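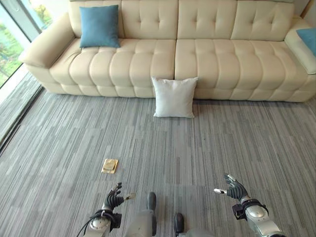
Household and Shop-Floor Chores: Frequently Asked Questions

This page collects the questions we receive most often from facilities managers, letting agents and small manufacturers who are considering a general-purpose machine for routine work. It is maintained by the applications group at Ostau. Questions on price and lease terms are answered on a separate page.

Can a robot tidy a living room yet?

In part. A current two-armed walking machine can pick up a cushion from the floor and put it on a sofa under supervision, in a room it has been set up for. It can do the same with folded blankets, empty boxes and most soft toys. It can't be given the instruction "tidy the room" in an unfamiliar house and be left alone with it. The difficulty lies mostly in deciding what counts as untidy, where each thing belongs and when the job is finished.

What is the success rate?

In our last round of cushion trials the machine made 340 attempts across several rooms. An attempt counted as a success if the cushion ended on the seat, stayed there after release, and no person had touched the machine or the cushion. It failed on 62 of them. We publish the failures by type because a single percentage tells a buyer very little. The largest group was poor placement: the cushion was gripped and lifted correctly, then fell forward off the seat after the hands opened. The second group was missed grasps at floor level. Falls by the machine itself were rare and are listed separately in the trial report.

Why is a cushion harder than a box?

A box has flat faces and keeps its shape. A cushion changes shape when it is squeezed, so the position of the fingers at the start of the lift does not tell you where the edges will be at the end. The filling may shift to one side. A cushion propped against furniture can also slide or topple when first touched, and the machine then has to look again and plan a second grasp.

The usual method is a two-handed squeeze from the sides, with the palms doing most of the work. Pinching one corner is quicker but the cushion swings, and a swinging load upsets the balance of a walking machine more than its weight would suggest.

Does the colour of the furniture matter?

Yes, more than most customers expect. A white cushion against a cream sofa gives the vision system a weak edge to work from, particularly in flat light. A strongly coloured cushion on the same sofa is found sooner and with a better estimate of its outline. Deep tufting adds a further problem: the padded blocks of the upholstery are themselves rounded, cushion-like shapes, and earlier software would now and then propose a piece of the seat as something to be picked up. Depth sensing helps, but glossy leather returns a noisier depth signal than woven cloth does.

Are large windows a problem?

They can be. Glass is poorly seen by several kinds of depth sensor, and foliage moving outside may be read as movement in the room. Daylight also changes through the day. We advise running the set-up pass twice, once in the morning and once in the evening with the lamps on. Where glass runs down to the floor, mark it on the room map as a wall. Don't rely on the machine to discover it.

What about carpet?

Short-pile carpet and carpet tiles are good surfaces for walking machines. The foot grips well and sinks very little. Long-pile rugs are poor, and loose rugs on a hard floor should be taken up or excluded from the map. Patterned or streaked carpet doesn't affect walking, though it can make small flat objects harder to pick out.

Will it notice small things on the floor?

Not dependably. Flat items such as keys, coins, cards and metal plates are at the lower limit of what the current system reports. Reflective items are worse, as their appearance changes with every step the machine takes. There are two separate questions here. The first is whether the machine will avoid stepping on the item, and the answer is usually, if it is 13 millimetres or more in height. The second is whether it can pick the item up, and for anything lying flush with the floor the answer is no. The fingers are too thick to get under the edge.

Something fixed to the floor, such as a socket cover, may also be taken for a loose object. Fixed items should be tagged during set-up so that the machine does not try to lift them.

How does it reach the floor?

By bending at the knees and hips, with both arms forward. This is the least stable posture it uses and also the slowest to enter and leave. A lift from the floor to seat height takes 40 seconds at the default speed. A person does it in two or three. The speed can be raised, and the failure rate rises with it. Customers who watch a demonstration tend to comment on the pace first. For most tidying work pace is of little consequence if the building is empty, as in an office after closing, and of great consequence if somebody is waiting to sit down.

Do five-fingered hands make a difference?

For soft furnishings, very little. Most of what we do with a cushion could be done with two padded paddles. Jointed fingers are useful once the same machine is asked to turn a door handle, hold a spray bottle or press a switch. They also bring more joints, more cables and more maintenance. Tobias Yazzie, who runs our service desk, logs more call-outs for fingers than for all other parts of the arm together, and cable wear at the wrist comes next.

A buyer with one task should consider a simpler gripper. The Zarley two-jaw unit fits the same wrist mount and can be changed without special tools.

Is the machine working by itself or is somebody steering it?

Both modes exist, and you should ask any supplier which one you are being shown. Our machines can be run under direct remote control, under shared control (a person chooses the object and the destination, the machine does the movement) or unattended within a mapped room. The trial figures given above are for shared control. We don't yet quote a figure for unattended tidying as the sample is too small to be of use.

Can it work with people in the room?

Not in the home configuration at present. The arms slow down when a person comes within reach and stop on contact, but a walking machine that stops suddenly may still need to take a step to keep its balance. Until that step can be guaranteed to fall in a clear area, we require the room to be empty of people and pets during unattended work. Under shared control the operator must have a clear view and the stop button within reach.

How does this compare with shop-floor work?

Shop-floor work is easier in nearly every respect. The parts are known, the lighting is fixed, the floor is level and somebody has already decided where everything goes. Moving totes from a rack to a bench is a task our machines have carried out for full shifts at the Bellamy packing site. Loading loose parts into a fixture is possible where the tolerance is generous. Cable routing, bagging of soft goods and anything that needs a firm push in a precise direction remain unreliable.

The shop floor is harder in one way. A cushion left on the carpet is a minor nuisance, whereas a missed part can hold up a line. The acceptable error rate is therefore much lower, and fixed automation often remains the better purchase. If the part never changes, buy a conveyor and a fixed arm.

Which household chores are ready, and which aren't?

Usable now, with supervision: picking up soft items from the floor, moving light boxes, placing cushions, carrying a closed laundry bag, opening lever-handled doors.

Usable with a good deal of preparation: loading rigid plates into a rack, wiping a clear table, folding towels of one known size.

Not ready: making a bed, cleaning a bathroom, sorting mixed clutter, handling glassware, anything involving stairs while carrying a load.

The list is reviewed each May. Towel folding moved up a group at the last review. Bed-making has been in the bottom group from the start.

Can it arrange cushions neatly?

It can place a cushion upright against a backrest to within a hand's width of a target position. It doesn't plump. Square cushions can be set on an edge, which most people want, or on a point, which some hotels want and which falls over more often. A reference arrangement may be stored for each sofa. Vodeo map files from older floor-cleaning machines can be imported for the room outline, but they contain no furniture heights, so these must be added by hand.

How long does set-up take for one room?

Allow half a day. The mapping pass is short. Most of the time goes on tagging fixed items, storing positions and running test lifts. Rooms with low coffee tables take longer, as the knees need clearance during the bend.

Can we see a trial before deciding?

Yes. Trials are held on weekdays and on the first Saturday of the month. Liudmyla Bilyk takes bookings and will ask for a floor plan and the dimensions of any seating. You are welcome to bring your own cushions. Please don't bring feather-filled ones, which shed fibres into the finger joints.

Where do we send a question that isn't answered on this page?

Technical questions go to Elibariki Ndung'u in the applications group through the contact form. Please give the machine's software version and the type of hand fitted.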